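How I Get Streaks Off Shiny Black Furniture

Posted by Fiona, October 16, 2019

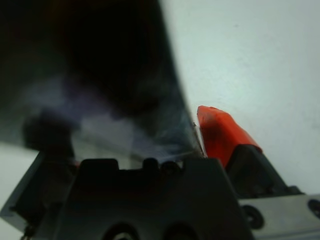

A pale haze over something dark.

I love black furniture and I have paid for it in elbow grease! My sideboard sits right across from a big window, so every smear shows up by breakfast. After two years of trying things (some of them pretty silly) I have a routine I'm happy with, and it takes me less time than a cup of coffee.

What you need: two soft microfiber cloths, a small bowl of warm water, dish soap and a dry paintbrush for the corners.

Start with the dust. I go over the whole top with a dry cloth, hardly pressing at all, and I flick the brush along the edges and around the handles. Please don't skip this, I did once and rubbed grit into the finish, and I still see that scratch every morning.

Next, put one drop of soap in the bowl. One! I used to squirt in a good glug and then wonder why the top looked cloudy. Dip a cloth, wring it out as hard as you can, and wipe in long straight lines, going the same way as the longest side. Circles look lovely while you're doing them and awful when the sun comes around.

Rinse the cloth, wring it again and go over everything with plain water. Then dry it right away with the second cloth, a little patch at a time.

Still cloudy? It may be old spray polish that has built up. My friend Sheena had layers of it on her piano bench, and she had to do the soap and rinse steps three times over a weekend before it came clear. Try a hidden spot first if your piece is old or you don't know what the finish is, and keep water away from any chips.

I wash my cloths with no fabric softener and keep them in their own drawer, away from the kitchen ones. Next up I'm tackling the legs, which the cat has claimed.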